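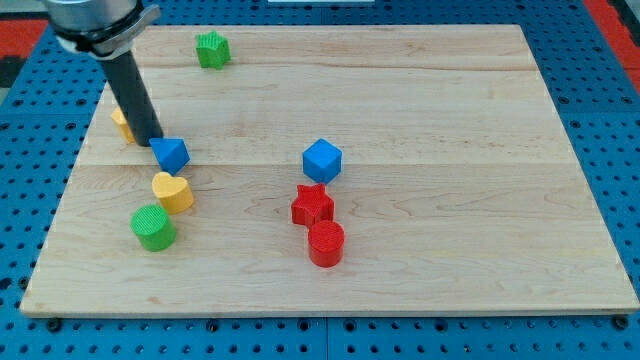 A black rod held over a pale maple board.

Penia 90 Trail

The Penia 90 Trail is a small two-stroke off-road motorcycle built by Akach, and it's the bike I learned to ride on, so take my fondness for it into account as you read. It sat at the bottom of the Akach range, under the bigger Costache, and was sold to teenagers and to adults who wanted something light to throw in the back of a pickup (my dad was the second kind, I was the first).

Background

Akach had been making mopeds for years before it tried a proper trail bike. The design came from Eamon Geraghty, who had raced small-bore enduro and was fed up with kids' bikes that fell apart after one muddy season. His first prototype used a moped frame with longer forks, and from what old owners have told me it handled like a shopping cart. The second one got its own steel cradle frame, and that's pretty much the bike that went on sale one November.

Only 2719 were made. I used to think that was a tiny number, but there seem to be plenty left in barns, usually with a flat front tire and a seat the mice have been at!

Engine and gearbox

The engine is an air-cooled single with a reed valve intake and a kick starter on the left side, which feels backward if you grew up on anything else. You mix the oil into the gas yourself. There's no electric start and no oil pump, and I've never missed either one. Power comes in with a bit of a rush in the upper half of the rev range, and below that you'll be working the clutch a lot on steep climbs.

The gearbox has five speeds. First is very short — good for rocks and pretty useless for anything else — and the jump up to second catches out every new rider. Neutral is easy to find going down from second and nearly impossible going up from first with the engine running. Mine only ever found it in the driveway.

Chassis and brakes

Akach gives the weight as 174 pounds without fuel. The forks are plain oil-damped units, soft enough for a kid and much too soft for me now (heavier oil helps a lot). Early bikes had twin rear shocks that faded on long descents. Later ones used a firmer pair made by Drakholm, and you can tell them apart by the threaded preload collars. They bolt straight onto an early frame, and it's the first change I'd make.

Brakes are drums at both ends. The rear is great. The front is fine when dry and more of a suggestion after a creek crossing, so drag it lightly for a few seconds once you're back on the trail.

Versions

There were three. The standard Trail came with a headlight and a small speedometer. The Trail S lost both and gained a wider handlebar and a bigger rear sprocket. Then there was the Trail Junior, with a lower seat and a throttle stop, of which 29 were built before Akach dropped it. I've seen one in person and it was missing the throttle stop, of course.

Parts and upkeep

Pistons, rings and gaskets are easy to get, as the top end is shared with an Akach moped. Plastics are the hard part. Side panels crack around the lower mounting hole, and I've fixed two of mine with a soldering iron and some patience. Check the kick starter shaft for worn splines before you buy, and look under the tank for cracks at the rear mount. Clutch cables from the Costache fit if you reroute them inside the frame tube.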